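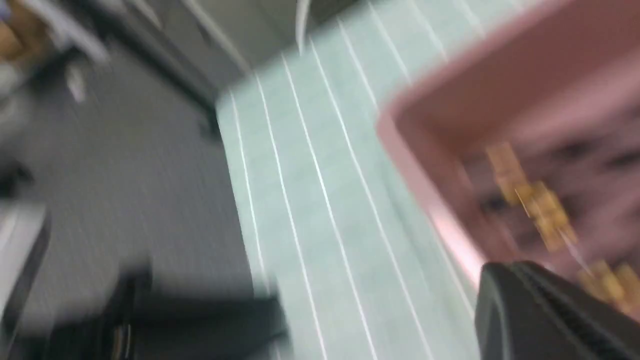 3 min read

I nearly skipped the open day at Multholm this year. It was a Sunday, it was raining, and my sister had promised me pancakes. But I'd told you all in January that I would get myself to at least one robot demonstration before summer, so I put on my good shoes and went. I'm so glad I did!

The Rillia team had the room at the end of the hall, past the coffee (free, and pretty decent). They've been teaching an arm to handle tableware, and they were running it for visitors from ten in the morning until they got kicked out. They hand you a sheet at the door with the basics on it. The one number I underlined was 875, the practice runs they had logged before they let the public in. I asked if that was a lot. I was told it was a start.

I'd expected something shiny and industrial, with a fence around it. What I got was a table with a green cloth, a pink bin, a black tray and a few little foam cubes. You could have set it up in your kitchen. We stood in a half circle, 12 of us at a time, and everybody got very quiet whenever the gripper moved. There was a boy next to me who held his breath so long that his grandmother poked him. 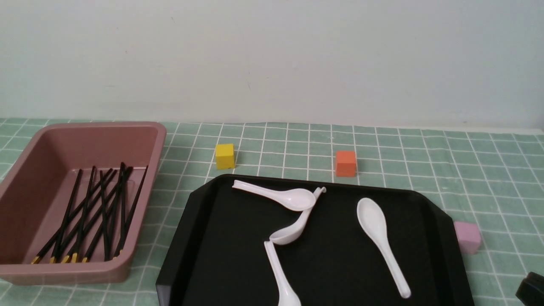
By Dwayne Ridgeway

The chopsticks go in the bin and the soup spoons go on the tray. That's the whole job, and I could have watched it all afternoon. All 7 chopsticks were in the bin when I leaned in for a closer look, black ones with gold bands, lying roughly parallel, a few crossed, like they do in my own drawer at home. I asked why chopsticks, of all things. They're thin and they roll, said the woman at the controls, and if it can manage those she'll trust it with a fork.

The spoons were my favorite part, though. They're the white kind you get with wonton soup, deep in the bowl and curvy all over, and there's no flat place to grab one. I kept wanting to reach over and straighten them. (You are asked not to. There's a sign, and the sign is there for people like me.)

I also had a nice long chat with a man from Vavetti who wants something like this for his catering kitchens. His people sort tableware by hand until midnight, and he'd driven over two hours just to stand there with his arms folded and nod.
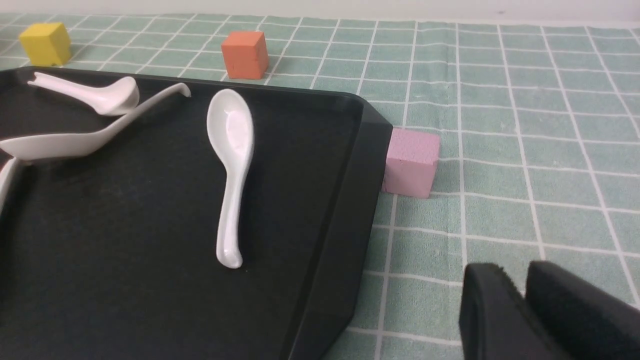

If you want to go

Rillia is doing it again next month at the Mercado building, upstairs, from noon to four. Groups are bigger this time, up to 24, so you may not get as close to the table as I did. Go early and stand on the left. Kids are welcome, parking is behind the bakery, and you don't need a ticket, but do sign in at the desk so they know how many chairs to put out.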